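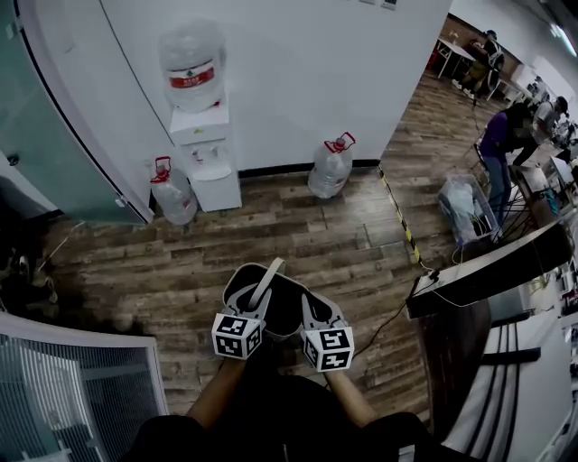 Illgate laminate in Mixed Brown, with the corridor off to the right.

Illgate Laminate Flooring, Mixed Brown: Review After Seven Months

By Rami Moussa
21st October

We put Illgate down in March, in the big room and the corridor of the building I share with two other small businesses. It replaced a gray carpet that had been there longer than any of us. I have laid floors before, both click laminate and glued vinyl, and did this one with help from Bheki Makhubela, who rents the unit across from mine and owns a better saw than I do.

The total came to $2,183. That covered the planks, underlayment, a door bar, transition pieces and a new set of blades. It doesn't cover our time or the cost of getting rid of the carpet. We paid for everything ourselves and Illgate doesn't know I'm writing this.

What you get

The planks are 9 mm thick with a click edge on all sides and a light bevel. Our supplier, Twal, also stocks a thinner version for less money. I handled a sample of that and the locking edge felt weak, and two of the corners on the sample were already chipped from being passed across the counter. I'd pay the difference again.

Underlayment isn't attached. We used a plain foam roll from Bakura, which was cheap and easy to cut. If you have people living or working below you, look at something denser. The floor makes a hollow sound under hard shoes, and I think the foam is to blame more than the planks are.

Packing was mixed. Most boxes arrived clean. One had been dropped on its end and several planks in it had crushed tongues. Twal swapped it the next morning without asking for pictures.

Color and pattern

Mixed Brown is a wood-grain print that goes from fairly pale to quite dark within the same box. On the website it looks more even than it is. Lama Akl, who has the front office, had wanted a single shade and wasn't pleased when we opened the first box. She has come around to it since, mainly on the grounds that it doesn't show crumbs.

The variation takes some planning. If you lay straight from one box you can end up with a patch of dark planks sitting together, and your eye goes to it every time you walk in. Open three or four boxes at once and pull from all of them. We didn't do that for the first few rows and I moved a couple of planks afterward to break up a dark spot. The pattern does repeat, and you'll find identical planks if you go looking, but with the shades mixed well it isn't obvious.

The surface has a slight texture and a low sheen. In the evening, with the overhead lights on, it looks a bit plasticky. In daylight it looks fine. Anybody expecting it to pass for real wood up close will be disappointed.

Laying it

The click system is the angle-and-drop kind. You tilt the long edge in, lower the plank and tap the short end closed. On a flat subfloor it goes quickly. Ours isn't flat. There was a dip near the entrance to the corridor that I filled with leveling compound before we started, and a smaller one that I decided to ignore. I should have filled that one too. The floor gives a little there when you step on it, and one short joint has opened enough to catch a fingernail.

The instructions are a single folded sheet. The drawings are small but correct. They tell you to leave the boxes in the room for two days and to keep an expansion gap along every wall. They don't say much about corridors. We carried the floor straight through from the room, and I spent a good part of one evening working out where the last row in the corridor would fall before cutting anything. Do this on paper first. We would have ended up with a sliver along the wall if we had simply started with a full plank.

Cutting was hard on blades. The wear layer is tough, and a regular wood blade dulls fast and starts to chip the face. Bheki changed to a laminate blade halfway through and the cuts were clean from then on. Door casings need to be undercut. A pull saw laid flat on a scrap plank does it well enough.

Seven months on

The building gets more traffic than a house would. There are deliveries, chairs being dragged about, tape put down and pulled up again, and things rolled through on casters. So far the wear layer has held up. I can find one real scratch, from a filing cabinet that was moved without being lifted. Chair legs without felt pads leave gray scuffs that wipe off with a damp cloth.

Adhesive is the thing I would watch. Ordinary masking tape comes up clean. Stronger floor tape leaves a residue if it stays down for weeks, and some of it gets into the bevels between planks. A little mineral spirits on a rag took it off without dulling the finish, though I tried it on an offcut before using it on the floor.

Water is a weak point, as with any laminate. Hala Nassar knocked over a mop bucket in the spring and we had it up within a few minutes, with no swelling. A slow drip from the water cooler was a different story. It sat under the cooler for most of a weekend and two plank edges have lifted slightly. They haven't gone back down. I have spare planks but the spot is hidden and I haven't bothered.

For cleaning we sweep and then go over it with a barely damp mop. The texture holds on to fine dust, so sweeping alone leaves a film you can feel in socks. The branded cleaner costs too much and did no better than plain water.

Compared with Nandach

The other one we considered was Nandach, which has a matching range of browns and a tighter joint. Purificación Herrero has it in her shop and hers still looks new. It cost more per box and the wait was several weeks, and we wanted the room back in use.

I'd buy Illgate again for a workroom or a rental. For a kitchen I'd look at vinyl. Order one more box than the calculator tells you to, and keep what's left over somewhere dry.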